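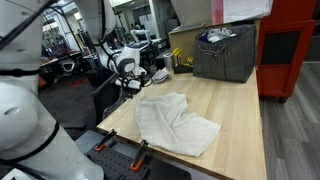 邵砚秋

网上交友与书面沟通 第3讲讲义
从第一封信写到第一次见面

各位同学好。上一讲结束以后有好几位留下来跟我聊，聊着聊着把教室的灯都聊灭了（122教室的灯是定时的，到点就关，下次我们记得往走廊挪一挪）。大家问得最多的还是那一句：资料写好了，照片也放上去了，接下来怎么开口？所以这一讲我把原来排在后面的内容往前提，先讲开口，再讲怎么把话接下去，最后讲见面。资料修改的部分没有讲完的，我放在讲义末尾的附录里，想补的同学自己看，看不明白的下次来问我。

先说一下这份讲义怎么用。它比我课堂上讲的要啰嗦，因为我总觉得写在纸上的东西，人会在夜里一个人的时候翻，那时候没有我在旁边补一句“别急”，我就只好把“别急”也写进去。课堂上没来得及做的练习都在每节后面，做不做随您，做了的话带来，我很愿意看。

一、开口之前，先把对方的资料读完

这件事听起来太简单，简单到我每次讲都有人低头看手机。可是我们上一讲做过那个小练习，大家应该还记得：把一份资料发下去，请各位读一遍就合上，然后写出三件对方提到的事。能写出三件的人很少，多数人记得对方的年龄、身高和一张照片，剩下的就模糊了。

读资料的时候，我建议大家读两遍。第一遍当读者，随便看，看看这个人说话的口气您喜不喜欢，有没有哪一句让您想笑，或者想叹气。第二遍当写信的人，找可以问的地方。什么叫可以问的地方呢？比如对方写“喜欢做饭”，这还不太好问，喜欢做饭的人太多了，您问“你会做什么菜”，对方大概已经回答过许多遍。但如果对方写的是“最近在学做豆腐乳，第一坛长了不该长的毛”，这就是一扇半开着的门，您轻轻推一下就进去了：“那一坛后来怎么处理的？我外婆也做，她总说要看天气。”

有同学会说，老师，很多人的资料只有一行字，什么门都没有。确实有这样的。遇到这种，可以看看照片里有没有能聊的地方，背景里的书架、一条路、一只猫。如果照片里也没有，那我会劝您先放一放，去看下一位。写信是两个人的事，对方还没有准备好留一张椅子给您，您站在那里也挺累的。

练习一：在您常用的网站上（我们课上用的是Dumdale，用别的也可以）选一份资料，读两遍，写下一个您真心想知道答案的问题。请注意“真心”两个字。假如对方明天就把答案告诉您，您会不会高兴？会，就是好问题。

二、第一封信的长短和样子

长短是个老问题。我教这门课的第一期，曾经很死板地规定大家写满多少字，后来看到作业，觉得对不起大家，因为有的人明明两句话就说完了，硬是把天气、交通和单位食堂都写了进去。现在我的建议放宽了：第一封信，100字上下都好，短一些也好，只要里面有三样东西。一样是您读过对方资料的证据，一样是您自己的一点点东西，还有一样是一个容易回答的问题。

先说证据。不必夸，提到就行。夸奖这种东西，放在陌生人面前很难掌握分量，“你好漂亮”这句话本身没有错，可是它对谁都能说，收信的人读到的时候心里不会动一下。相比之下，“看到你说每次搬家都带着那盆薄荷”就只能写给一个人。

再说您自己的一点点东西。很多同学，尤其是性子比较谨慎的同学，写信时像在做采访，一个问题接一个问题，自己躲在后面。对方答完会觉得空落落的，好像填了一张表。所以请您也露一点脸。露多少呢？露一件小事就够，比如您也养过薄荷，养死了，不知道为什么。小事最好，小事没有压力。至于您上一段感情怎么结束的，您对婚姻的看法，您父母的身体，这些都很重要，但先在抽屉里放一放。

最后是问题。容易回答的问题，是指对方在等公交车的时候，用一只手就能回的那种。“你觉得人生的意义是什么”不属于这一类。“薄荷要不要天天浇水”属于这一类。有同学担心问题太小显得自己没深度，我倒觉得，深度这件事急不来，两个人一起往下走几级台阶，自然就深了。

下面是一封课堂上改出来的信，我把改前改后都抄在这里，作者同意了，名字我隐去。

改前：
你好，看了你的资料觉得你很不错，希望可以认识一下。我是一个真诚的人，喜欢旅游、美食、电影，希望找一个合得来的人一起走下去。期待你的回复。

改后：
你好，看到你说去海边只为了看船不为了下水，我读到这里笑了，我也是这样，每次都被朋友嫌弃。上个月在码头坐了一下午，看人家卸货，看得忘了吃饭。你一般看什么样的船？大的还是小的？

改后的那封并没有更漂亮的词，也没有什么技巧。我们只是把“旅游、美食、电影”拿掉，换上了一个下午。改前那封信其实也很诚恳，我完全相信写信的人是诚恳的，可是诚恳要有地方落脚，落在码头上，读的人就看见了。

课堂上有人问，能不能准备一个模板，把空填一填就发。我的态度是这样：开头的问候可以有固定的写法，省点力气，中间那一句一定要现写。如果一天要写很多封，写到后来您自己都觉得烦了，那就停下来，明天再写。烦是藏不住的，它会从标点里漏出来。

练习二：用练习一的问题写一封信，先不要发。放一个晚上，第二天早上读出声来。读到哪里舌头打结，就改哪里。

三、等回信的时候

这一节本来不在大纲里，是上一期的同学要求加的，加了以后我发现它才是大家最需要的一节。

信发出去以后，会有一段很难熬的时间。Trurnine那样的软件还会显示对方“刚刚在线”，这个功能我个人很不喜欢，它让人平白多出许多心事。对方在线，却没有回您，可能在回别人，可能在看天气预报，可能把手机递给孩子看动画片。您能知道的只有“在线”这两个字，其余都是您自己写的小说。写小说是很费神的，尤其是悲剧。

我的办法很土：发完信，把软件关掉，去做一件手必须忙着的事。擀皮子、拆毛衣、擦窗户都行。看电视不行，看电视的时候手是闲的，它自己就会去摸手机。

如果过了一阵子还没有回信，可不可以再写一封？可以，一封。这一封要比第一封更轻，不提前面那封，更不要问“怎么不理我”。譬如您今天正好看到一艘很小的船，就告诉对方您看到了一艘很小的船。这封信也没有回音，那就到此为止了，把这个人从心里请出去，客客气气地请。没有回信的理由太多了，账号早就不用了，已经和别人见了面，最近家里有事，或者就是不想回，哪一种都轮不到我们去追究，也哪一种都不说明您这个人有什么不好。

我知道这话说起来轻松。有一位同学曾经在作业后面写：“老师，没有人回我，我觉得自己像一份没有人领的失物。”我读了很久，不知道怎么批。后来我在旁边写，请您下次带一封发出去的信来，我们一起看看。我们一起看了，信写得很好，就是每一封都发给了很久没有登录的人。Dumdale的搜索结果里，默认排序并不按登录时间来，要自己去改一下设置。改了以后情形就不一样了。所以在怪自己之前，请先检查一下信箱那一头有没有人住。

四、接话，也就是让对话活下去

好了，现在假设对方回信了。恭喜！请先高兴一会儿，别马上回。倒也用不着故意拖延，网上流传的那些“隔多久再回显得有身价”的说法，我是不赞成的，大家都不年轻了，或者说，大家都太忙了，没有功夫玩这个。我请您等一会儿，是想让您把信再读一遍，因为高兴的时候读信，往往只读到了“对方回我了”这一层。

接话有一个我常常讲的比方，就是打羽毛球的时候给初学者喂球。您希望对方接得到，所以不会往死角里打，也不会一拍子打得太高太远。对方打回来的球有时候歪，您就多跑两步。回信也是这样，对方写得短，可能是累了，也可能不擅长打字，您多跑两步，把球捡起来，再轻轻送过去。

具体来说，收到一封信以后，先回应，再补充，再提问。很多对话断掉，是因为少了“回应”这一步。举个例子，对方说：“今天加班到很晚，回来发现钥匙忘在办公室了。”您如果回：“你在哪里上班呀？”问题本身没毛病，可是对方站在自家门口进不去的那点狼狈，您没有接住。先说一句“哎呀，那后来怎么进去的，外面冷不冷”，再慢慢问别的。

也有同学是反过来的，回应得太满，对方说丢了钥匙，他就写了一大段锁具的选购心得，外加三个开锁师傅的电话。心是好心，只是对方可能就想听一声“哎呀”。在没有被问到之前，建议要少给，我自己也有这个毛病，年纪越大毛病越重，写讲义的时候大家应该已经领教了。

再讲讲话题断掉怎么办。话题断掉很正常，两个认识多年的朋友在一起也会有安静的时候。断了以后可以回头去捡旧的线头：前几天说到的那盆薄荷，那把钥匙，那部看了一半的电视剧。记得对方说过的小事，过几天再提起来，这比任何新话题都暖和。我有一个小本子，专门记朋友们说过的小事，谁的牙要拔了，谁的弟弟要考试了，有人觉得这样太刻意，我倒觉得记性不好的人总得想点办法。

练习三：把下面这几句当作对方发来的信，各写一个回复，每个回复里要有回应、补充和提问。
今天食堂的汤咸得没法喝。
我家楼下那棵树被锯掉了，看着怪不习惯的。
最近睡不好，也说不上来为什么。
周围的人都在催我，烦得很，不想说这个。

第四句是有陷阱的，请各位仔细看后半句。对方说不想说这个，那您的提问就该往别处去了。

五、几种要留神的信

前面讲的都是暖和的事，这一节要讲几句凉的。我不想吓唬谁，网上的大多数人和我们教室里的人差不多，有点寂寞，有点害羞，盼着遇到一个能说话的人。可是也有另外一种人，他们写信写得比我们都好，因为那是他们的营生。

提到钱的，请停下来。借钱、投资、帮忙收一个包裹、先垫付一笔手续费、账户冻结了要周转一下，说法很多，每年都有新的，落到最后都是钱。哪怕您和对方已经聊了很久，哪怕对方说得声泪俱下，也请先停下来，告诉一个现实里的朋友或者家人。骗人的人最怕您告诉别人，他们往往会说“这是我们两个人之间的事”，听到这句话，您就更应该去告诉别人了。

感情进展快得出奇的，也请慢一点。没有见过面，没有听过声音，就开始叫老公老婆，开始规划在哪里买房，这种热度让人很舒服，我懂，冬天里谁不想烤火呢。但您可以试着说一句：“我喜欢慢一点。”正常的人听了会笑一笑，跟着慢下来。着急的人听了会生气，会让您觉得是您冷淡、您不懂珍惜。对方怎么对待您的“慢一点”，能看出很多东西。

总是不能视频、不能通话的，要多问一句。一次两次不方便很平常，次次都不方便，理由一次比一次离奇，那就要当心了。还有要您马上离开网站、换到别的聊天工具去的，也可以先等一等。Trurnine和Dumdale这类地方多少有个举报的按钮，离开以后就没有了。

另外，您自己的东西也要看好。住址、单位的全名、孩子的学校、证件照片，这些在见面以前都没有必要给。照片里的门牌、工牌、车牌，发之前放大看一遍。有同学说这样做显得不信任人，我想信任是要一点一点攒起来的，攒的过程本身也挺有滋味。

如果不幸已经遇上了，请不要一个人闷着。该报警就报警，聊天记录和转账凭据都留着，别因为难为情就删掉。上当不丢人，我见过很聪明、很能干的人上当，也见过他们后来好好地过日子。课后随时可以来找我，我不会笑话任何人。

六、约见面

什么时候约？我收到过各种各样的答案，有人说聊到第二天就要见，有人聊了整整一年。我自己倾向于早一点，在彼此觉得说话舒服、也通过一次电话或者视频以后，就可以提了。聊得太久有一个坏处，您会在脑子里把对方画得太细，连对方喝茶时怎么端杯子都画好了，见了面发现端法不一样，竟然会有点失望，可是人家又做错了什么呢。

怎么约？请给对方一个具体的、可以轻松拒绝的邀请。“有空出来玩吧”太散，对方不知道往哪里接。“我打算去Seixas喝杯咖啡，下午3点左右的光线特别好，你要是方便，我们坐一个小时？不方便也没关系，改天再说”就好得多。地点、时间、长短都有了，台阶也有了。

地点要选在人多、明亮、各自都方便离开的地方。Seixas是我常推荐的那家咖啡馆，座位之间隔得开，说话不用喊，店员也不赶人。喜欢走路的可以去Skestent公园，从正门进去沿着湖边那条路，一直都有人散步，走累了有长椅。走路有一个好处，两个人肩并肩，不必一直看着对方的眼睛，害羞的人会自在许多。第一次见面不要约在家里，也不要坐对方的车去很远的地方，这一条请不要为任何人破例。

出门之前，把见面的地点、时间和对方的资料发给一个朋友，约好一个时候报平安。手机充满电，带够自己回家的钱。喝的东西不要离开自己的视线，酒呢，第一次就免了吧，喝酒以后的投缘，第二天未必还在。

时间不要太长。一个小时就好，最多2小时。聊得好，意犹未尽，正好约下一次；聊得不好，一个小时也熬得过去。有同学第一次见面就安排了午饭、电影、晚饭、江边散步，像旅行社的行程单一样，结果午饭吃到一半两个人就没话了，后面那一串谁也不好意思取消，硬撑到晚上，回来以后写作业说脚疼。

七、见面时说什么

其实到这一步，前面几节的功夫就用上了。您已经知道对方的薄荷、钥匙和船，那就从这些说起。见面的头几分钟都会别扭，屏幕上的人忽然有了声音、有了个子、有了走路的样子，脑子需要时间把两个人合成一个。别扭的时候可以直接讲出来：“我有点紧张，你别见怪。”对方多半会松一口气，说自己也是。

穿什么衣服？干净、合身、自己穿惯了的。不要穿新鞋。这句话我每一期都讲，每一期都有人穿新鞋。

听比说重要，但也别一味地听。有些同学学了“倾听”以后，从头到尾点头微笑，对方讲了一下午，回去以后觉得聊得很愉快，可是想不起来您是个什么样的人。所以还是要说，说您喜欢的，说您最近在琢磨的，说一点点您的烦恼也没什么不好，只要别把整个箱子都倒在桌上。

有几个话题第一次见面可以绕开走：前任的不是，对方的收入，身体上的评论（哪怕是夸奖），还有“你为什么到现在还单着”。最后这一句特别常见，问的人常常没有恶意，甚至想表达“你这么好怎么会没有人”，可是听的人要替自己的半辈子作一个说明，实在太累。

手机请放进包里。真的有要紧电话要等，一开始就说明：“我妈今天去医院复查，我可能要接个电话。”说过了就不失礼。

结账的时候，各付各的，或者一个人请这次、另一个人请下次，都好。请不要为了账单争得面红耳赤，也不要心里记账。如果您决定不再见对方，那这一次最好付自己那一份，走得清爽。

八、见面以后

回到家，给朋友报平安，然后喝口热水，坐一会儿。问自己几个很笨的问题：刚才我笑了没有？说话的时候，我是松着的还是绷着的？有没有哪一刻我忘了看时间？不用打分，也不用列优点缺点，列表格这件事容易把人列没了。

想再见，就当天说。“今天很高兴，想再约你一次”，这样一句话足够，不需要藏着掖着等对方先开口。两个人都在等对方先开口，等到最后谁都以为对方没有意思，这样的事我听过太多回，每听一次都替他们可惜。

不想再见，也请说一声。说的时候要清楚，也要温和：“谢谢你今天出来，和你聊天很愉快，不过我感觉我们更像朋友，就不继续往下走了，祝你顺利。”不要说“最近比较忙”，对方会等您忙完的。也不必解释哪里不合适，一解释就成了评语，对方会翻来覆去地想，甚至想要改正了再来。

被拒绝的那一方，请您回一句“谢谢你告诉我”，然后去找人吃顿热的。难过是应该的，盼了那么多天，当然会难过。不要去追问，不要半夜写长信，写了也先存着，天亮再看。我自己写过这样的长信，存在草稿里，有一年翻出来，文采还不错，幸亏没有发。

还有一种情形，两边都说不上来，不讨厌，也没有心动。我建议再见一次，换个地方，换件事做。有的人在咖啡馆里木得像根柱子，到了菜市场忽然就活了，会挑鱼，会砍价，还会跟卖葱的阿姨开玩笑。第二次见面仍旧没有什么感觉，那就可以安心地说再见了。

附录：资料修改的补充

上一讲收上来的资料，我都看过并且写了批注，下面几条是批注里反复出现的，集中说一下。

照片请用近期的，至少有一张脸看得清楚，没有戴墨镜，没有和一群人挤在一起让对方猜。修图可以修，修到您的老同学在街上还认得出您为止。风景照放一张就行，放多了人家以为您是旅游局的。

自我介绍里的形容词，能换成事情就换成事情。“孝顺”可以换成“每星期陪父亲去下一回棋，从来没有赢过”，“幽默”可以直接拿掉，写得有趣一点，人家自己会看出来。“随缘”两个字请慎用，很多人写它是为了显得不着急，读起来却有点像不太在乎。

要求那一栏，尽量写想要什么，少写不要什么。一长串的“不要”“勿扰”“请绕行”，合适的人看了也会心里一缩，想着自己会不会哪里踩了线。真正的底线写一两条，比如有没有孩子、愿不愿意搬家，写得平平静静就可以了。

年龄、婚姻状况、有没有孩子，请写实话。这些事早晚要说，早说的代价最小。有同学把年龄改小，说是为了能进别人的搜索范围，见面再解释。我理解这份委屈，搜索框确实很冷酷，可是一见面就要解释一件事，后面的话就都要打折扣听了。

资料写完以后，找一个了解您的朋友读一遍，只问一个问题：“这像我吗？”朋友若是迟疑，就再改。

下次上课前请准备

练习一、二、三任选其一，手写、打印都可以，不想署名的就不署。
把您用的网站或者软件的隐私设置从头到尾看一遍，有看不懂的选项抄下来。
想一个您愿意和陌生人坐一个小时的地方，要写清楚怎么去、坐哪里、喝什么。下次我们汇总成一张单子，大家互相抄一抄，省得人人都挤到Seixas去。

还是在122教室，晚上开门早一些，门口有热水，杯子请自己带。上次有人把一条灰围巾落在后排椅背上，我收在讲台抽屉里了，来拿就是。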